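Dilport Bench Trial Moves to Cable Handling

The Dilport workshop has started the second part of its bench trial, which covers the handling and placing of small electrical items on a flat work surface. The first part, finished in December, dealt with boxes, trays and other rigid goods. Power strips, extension leads and plug-in adapters have now been added to the list.

The trial was set up to settle a practical matter. Savumitz, which packs and repacks returned household electrical goods at its Giraldo site, handles 3206 items in a normal month. Of these, 446 are power strips or extension leads. They take longer per item than anything else on the line. The body of a power strip is a simple block and can be set down square to the bench without trouble. The cord is the difficult part. It has its own set from the original packaging, it pulls on the body when the strip is turned, and it tends to open out once the tie is removed.

Work is done on a table with a plain pale surface. Earlier sessions used a dark bench mat, but white goods with light cords were easier to sort against it than they would be on the tables at Giraldo, and the results did not carry over. The mat was withdrawn. The surface is wiped before the first item of each session and again after the midday break.
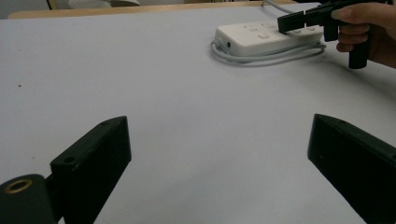 A white power strip with its light gray cable in a loose coil, toward the far side of the table.

Each item goes through the same sequence. The strip is brought to the table with the cord attached and untied. It is laid with the sockets facing up, and the position of the body is adjusted until the long side runs parallel to the table edge. The cord is then gathered into a coil beside the end where it enters the body. A coil is accepted if it lies flat, does not cross the sockets and stays in place for the length of the check. If it opens, the item is returned to the start of the sequence and counted as a repeat.

The switch is left alone during handling. Items that arrive with the switch on are recorded and turned off before they reach the table. No item is connected to a supply at any stage of the bench work. Electrical testing is carried out separately and has its own record sheet.

Results so far cover 163 power strips. The main cause of repeats is coil size. Coils wound too small spring open when released, and coils wound too large take up space needed for the next item. The working instruction now asks for a loose coil no wider than the strip is long. Tight winding close to the cord entry is not allowed, as it puts a bend in the cable at the point where it is most likely to fail later.

A second cause is the order of the steps. When the cord was coiled first and the body placed afterward, the body had to be moved again in most cases. Placing the body first reduced this. The instruction was changed after the first week, and items handled under the old order are listed separately in the results.

Flat cords have been left out of the present round. They fold instead of coiling and will need a different acceptance check. Strips with a cord shorter than the body are also excluded, along with any item showing damage to the casing or the cord entry.

The record sheets are being kept in Jistside, the stock program already in use at Giraldo, so that bench results can be set against line times for the same item types. Two fields have been added: cord type and number of repeats. The existing field for item color remains in place but is optional. Sheets filled in on paper during the first two sessions have been entered by hand and checked once.

The full list for this part of the trial stands at 2670 items, including adapters and extension leads. Extension leads will follow when the power strips are complete. They will be handled on the same table, with the socket end treated as the body and the plug tucked inside the coil. Adapters have no cord and will be run last.

The next set of results is due Sun 14 June. Sites wishing to send items for the extension lead round should pack them untied, one to a bag, with the cord length marked on the outside. Bags without a marked length will be held until they can be measured.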